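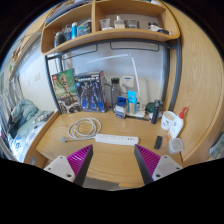 Figure 1. Coiled white cable on a desk.

Reading Workplace Advice
Handout for Unit 2: The Tidy Desk
Stemosside Evening College, November
Prepared by Butkienė

Read this before class and bring it with you. The Fidetico brochure is in the course folder. You need the front page and the page headed "Our Method." The rest is photographs of smiling people and can be skipped.

What the unit covers

Last time we looked at open-plan offices and the claim that taking down walls makes people talk to each other. This unit takes a smaller claim that almost everyone in the room will already believe: a tidy desk makes you a better worker. I believed it for years. I still clear my desk before a big job, and I will go on doing it. My liking it is one question and its effect on the work is another, and most of what gets printed on the subject mixes them up.

The claim comes in several strengths, and writers slide between them inside a single paragraph. The weak one says that some people feel calmer at a clear desk. Fine. I have no quarrel with that and neither should you. A stronger one says people get more done at a clear desk. Stronger again: an employer will see the gain in its results and should therefore pay someone to bring it about. Evidence for the first is no help with the last. When you read the brochure, mark in the margin which version each sentence is making. Some sentences will be hard to place. Mark those too.

The Fidetico survey

Fidetico sells office reviews. A consultant visits, takes notes, and leaves a report recommending clear-desk rules and a line of storage trays called Nernix, which Fidetico also sells. The brochure says that a survey of 743 office workers found that those with tidy desks were "45 percent more focused."

Go slowly over that sentence.

More focused than whom? The method page says than workers who described their desks as untidy. So the two groups sorted themselves. There is no photograph, no visit, no scale. A person who thinks of themselves as organized will probably say the desk is tidy and will probably also say they concentrate well. You could get the whole result out of self-image, with desks playing no part in it.

What does 45 percent more focus look like? Focus was measured by asking people how focused they felt on a typical day. If the answers were on a rating scale, a percentage difference between two averages depends on where the scale starts, and the brochure doesn't say where it starts. I wrote and asked. I got back a price list.

Who are the 743? Office workers who filled in a form on the Fidetico website. People who visit the website of a firm that sells tidiness are a strange crowd to stand in for everybody else. And we are given no count of those who opened the form and gave up halfway, who may well have been the ones with work to do.

Students sometimes say at this point that 743 is a lot of people. It is a decent number. A large sample cuts down on the luck of the draw. It does nothing for a bad question or a lopsided crowd, and asking more of the same visitors would only give us the same mistake with more decimal places.

Which way does it run?

Suppose we accept that tidy-desk people do get more done. The brochure treats the desk as the cause. Try some others.

Light workload. A person with little to do has time to straighten up. The desk is clear for the same reason the in-tray is.

Seniority. People higher up often have more drawers, a door, and someone else handling their paper. They also tend to rate their own work highly.

Type of job. Someone who checks contracts on a screen needs a screen. Someone who repairs instruments, or plans a school play, or compares fabric samples, needs things spread out where they can be seen. Put these jobs into one survey and "tidy" turns into a label for the job.

Temperament. Careful people may keep careful desks and do careful work. Taking the papers off a careless person's desk leaves you with a careless person and a pile of papers somewhere else.

Reverse direction. A bad week produces a messy desk. If I have missed a deadline, my desk will show it, and the desk came second.

I don't claim that any of these is the right answer. I claim the survey can't tell them apart, and that the people who ran it don't seem to have wondered.

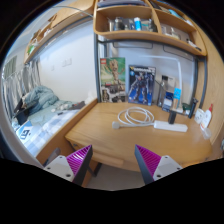 What counts as tidy?

Nearly every article on this topic skips the definition. Try to write one and you will see why. Is a cable coiled on the desktop tidy, because it is coiled, or untidy, because it is on the desktop? Does a power strip count as clutter or as furniture? What about a stack of paper with square corners, which looks lovely and may hold six different projects in no order at all?

There are at least a few separate ideas hiding in the word:

Amount: how much stuff is on the surface.
Order: whether the stuff is lined up, stacked, or coiled.
Use: whether what is there belongs to the job being done.
Findability: whether the owner can lay a hand on a thing when it is wanted.

These come apart all the time. A desk can be bare with everything shoved into one drawer, and that scores well on amount and terribly on findability. A seamstress's table in the middle of a dress is full, and every item on it is in use. Clear-desk rules almost always go after amount, since amount is what a manager can see from the doorway. The promised benefits, though, usually lean on findability ("no more hunting for that document"), which can't be seen from the doorway at all.

Keep an eye out for this swap in other units. You measure the thing that is easy to look at, then report on the thing people care about. It turns up again with sick leave and with email.

The time-saved argument

A favorite of the trade. It goes: workers lose so many minutes a day looking for things; multiply by staff, multiply by wages, and out comes a very large sum that the client is wasting. The consultant's fee then looks small.

Objections for discussion:

Where did the minutes come from? Usually from asking people, and people are poor at recalling short stretches of time. Annoying ones feel long.

Putting things away takes time too. I have never seen this subtracted. If a rule says all surfaces must be cleared at the end of the day, then everything comes off each evening and goes back on each morning, and somebody is being paid while that happens.

Saved minutes don't pile up into something you can spend. A few minutes scattered through a day may go to work, or to coffee, or to looking out the window. The sum on the last page assumes all of it goes to work.

Some searching is useful. This is the objection I hold most loosely. People do say they come across a forgotten note while looking for something else, and they remember the time it helped and forget the times it didn't. Treat it with the same suspicion as the rest.

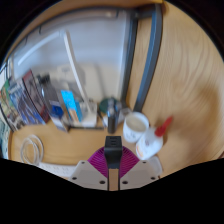 What a fair test would need

You don't need to be a statistician to sketch one. Take people doing the same job. Decide by coin toss who works under a clear-desk rule and who carries on as before. Measure something that comes out of the work, such as orders handled or errors found, and have it scored by a person who doesn't know which group is which. Run it long enough for the novelty to wear off. Write down beforehand what result would count as failure.

That last step matters more than students expect. Fidetico's brochure mentions a trial at a client's office where output did not change, and reports it as "output was maintained during the transition." Had output gone up, we would have heard that as success. Had it dropped, I suspect we would have heard about teething troubles. A test that can't be failed isn't much of a test.

Even a good trial would leave you with an average. It might help some people and hurt others by the same amount, and come out flat. A rule for the whole floor would then be a poor idea even if the finding was sound.

Where this leaves me, for what it's worth: there are decent reasons to want clear desks in some places. Cleaners can clean. Private papers don't sit out overnight. Shared desks have to be shared. Each of these can be argued for openly and none needs a percentage. When a plain reason is available and someone reaches for a percentage instead, ask what the percentage is selling.

For class

Bring your marked copy of the brochure.

Write one page on the following. Your employer plans to buy Nernix trays for every desk on the strength of the Fidetico survey. Which single question would you put to Fidetico, and what answer would change your mind? "No answer would" is allowed, but you'll have to defend it, and I will be as hard on you as I was on them.

If you have a clear-desk rule at work, bring the wording if you're permitted to. The vague ones are especially welcome.

Unit 3 is standing desks. Same folder, different brochure.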